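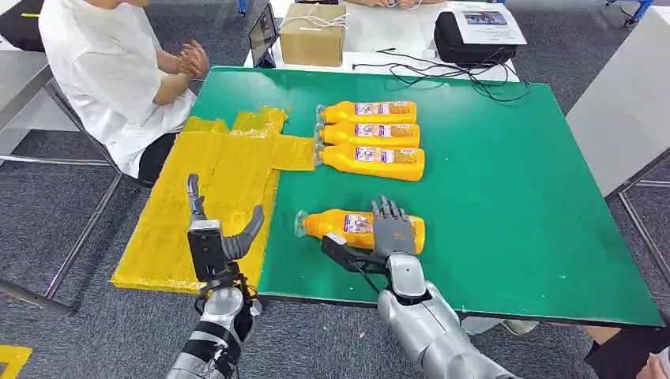 Right hand over the orange bottle, left hand up over the yellow mat.

March, 7:40 am

Poll wording test, Drarnport council race. Second pass thru the call sheets before coffee.

400 completes in the Drarnport file. Split ballot on the blame question. Version A: "Who is most responsible for the town's budget shortfall?" Version B same but "if anyone" added. B gets way more don't knows, expected. Did not expect incumbents to do better under A. Check coding first.

Checked. Coding ok. Two rows had party and ward swapped, fixed, no change.

Vass script still has the loaded intro ("as you know, taxes have risen"). Take it out. Told them last round. Anyone reusing the Vass script, use the clean copy in the shared folder, not the one attached to the email. 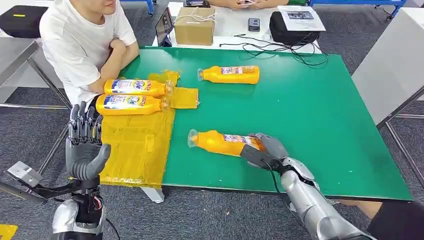 Orange bottles lying on the green table.

Weights: raked on age and ward. Over 70s too heavy in the landline batch, trimmed. Margins look sane now. Prellatix export drops leading zeros on ward codes AGAIN, reimport as text.

Open ends: read 10 per version by hand. Lots of anger at both parties, several people blaming voters who stayed home. Need a code for that, call it 4, renumber the rest.

To do
- rerun A/B with ward as control
- ask Gerkik for call times, evening calls look diffrent
- no toplines out until the intro is fixed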